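New tape on the fingers

31/01/2018

I have promised to write more often about the cell, so I start with a small thing which took me the whole evening: the grip of the fingers.

My cell is two arms on one black table. I bought them used from Brenel, and the controller comes from Jerard, in an old gray cabinet that makes more noise than both arms together. The program in it is Treteo, version 6. It is not the newest one, but I know where everything is and I don't want to learn it again.

The problem started slowly. In April the fingers could hold anything I gave them. In the winter the blocks began to turn a little when the arm was moving fast, and then two times a block fell. First I thought the closing force was too low. I raised it from 708 to 951 in the settings (these are only the units of the controller, please don't ask me what they mean in newtons). It helped for one day. Then the motor of the left finger was getting warm, and I understood that I was repairing the wrong place. I put the number back.
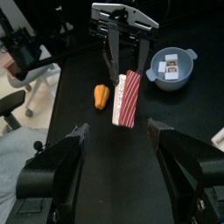
The tips are the part which wears out, and I look at them now before I look at any number. I use cloth tape from Watkins. The old tape I take off completely, I clean the metal with alcohol and I wait until it is dry. Then I wrap each tip with the finger open, always starting from the outer side, so the end of the tape is not on the surface that touches the block. For the test I let one arm hold the striped block just above the table, between the two taped fingers of the other arm, and I look if they are standing even on both sides. The block sits a little tilted in the grip, and I can accept this. What I don't accept is when it changes the angle during the move.

After the tape you must teach the closed position again. I forgot this the first time. The tape makes the finger thicker, the controller believes that it has reached an object, and it stops with an error when there is nothing in the grip. In Treteo it is under Tool, then Limits. Close the fingers slowly by hand mode, save, open, and repeat it once more - the second value is usually better than the first.

I also checked the screws on the finger bodies. One was loose by maybe a quarter turn. I put a very small drop of thread lock on it, the blue type, and I marked the head with a white pen.

Then I ran the pick and place program for roughly 20 minutes with the normal speed. No block fell down. I will look at the tape again in two weeks and write here how it looks. The next job is the noisy fan in the cabinet, but I must first find which size it is.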